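4. Descaling the Riseck Kettle

The Riseck will ask to be descaled after every 200 boils. It asks by blinking an orange light, and it does not get tired of asking. If your water is hard, start sooner.

Before you begin: unplug the kettle and let it cool. Set it on the counter beside the sink, where the spills are going to end up anyway.

1. Lift out the spout filter. It comes straight up. If it comes up in two pieces, see Section 7, Ordering Parts.

2. Empty one packet of Brovach descaler into the kettle and fill with cold water to the upper line. White vinegar also works, and your kitchen will smell like a pickle until evening.

3. Plug in, close the lid and hold the button for 2 seconds. The light turns green. Walk away for half an hour.

4. Pour out, rinse three times and wipe the counter.

5. Press the filter back in until it clicks.

CAUTION: Do not drink the contents between steps 2 and 4. We were asked to add this line after June.

Note: Steel sinks show every drop of descaler that dries on them. Rinse the basin as well, or learn to like the pattern.

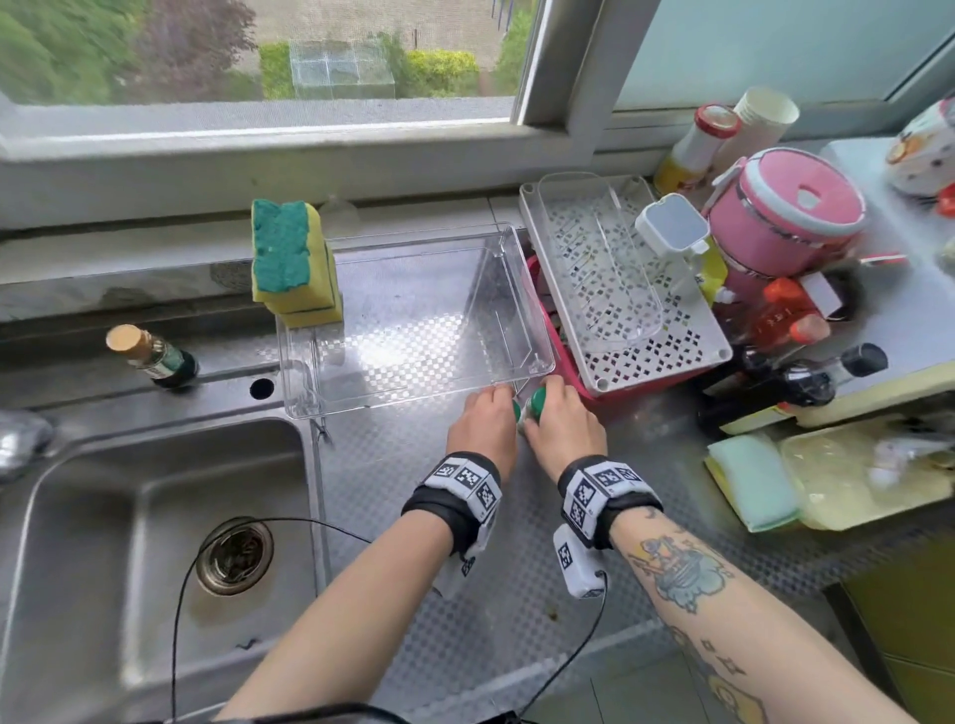
6. Boil one full kettle of plain water and throw it out. The orange light should now stay off. If it comes back on, repeat from step 2 with a fresh packet.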